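Notebook, snack cell, April

Back on the two-arm cell this morning, and the list from last time was longer than I wanted it to be. The left wrist was the main thing. It had been making a faint tick on the way down to the tray, only in the last bit of travel, and only if you had your ear close to it (I did, arm stopped and moved by hand, please don't do that with it running).

I took the cap screws around the wrist one at a time and found a cable clamp further up that had slid down the link. Every time the wrist turned, the loop tapped the side of the joint. So the tick was the cable and I'd spent an hour blaming the gearbox! Moved the clamp back up, gave the loop more slack, put a paint mark next to the clamp so we can see if it creeps again.

Then the slow check over the tray, left arm only, with the right one parked back by the woven basket. I use the red-and-white cup for this because it's light and it shows a bad approach right away – it goes over if you so much as brush it.

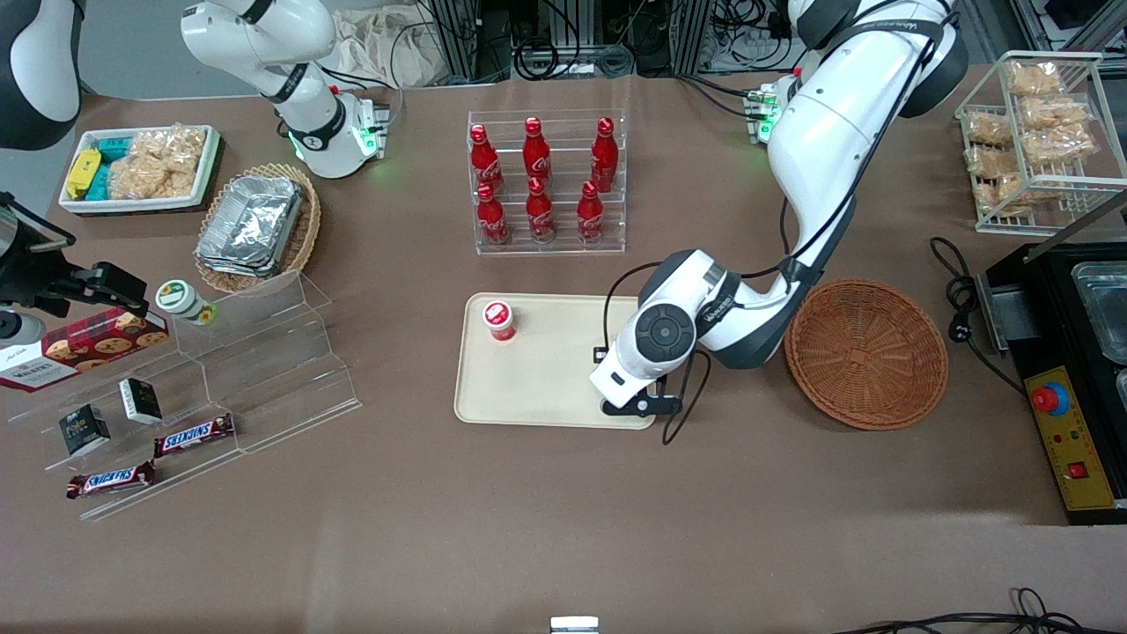 Gerik cell log
Posted by the cell technician, Lellero workshop

Both flange rings were green by then and I let it go through the hover position 20 times at low speed. No tick. The gripper still comes in a touch low at the right end of the tray, so I raised that waypoint by 5 mm and saved it as a new file, Tejada 11. The old one is still there if anybody hates mine.

The cable loop beside the gripper bothers me more than the height does. With the wrist turned all the way in, it swings toward the shallow wicker basket, and wicker is just made for grabbing cables. I've ordered the narrow sleeve from Flisine and until it comes I'd keep the wrist out of the last part of its range. If you need to go there, move the basket first.

Other bits while I was at it. The bottle rack went back on its tape marks. I wiped the acrylic stand too, and please use the soft cloths on it, the paper ones leave hairlines and then the vision gets jumpy in the afternoon light. Checked the red emergency stop on the yellow panel, pressed and released, fine. Torque on the left wrist screws went in the sheet, line 27.

Still to do: tidy the black cables at the front right of the table, they're a tangle and I keep catching my sleeve on them. Right arm needs the same clamp check as the left. I ran out of paint pen halfway through, so that waits until there's a new one in the drawer.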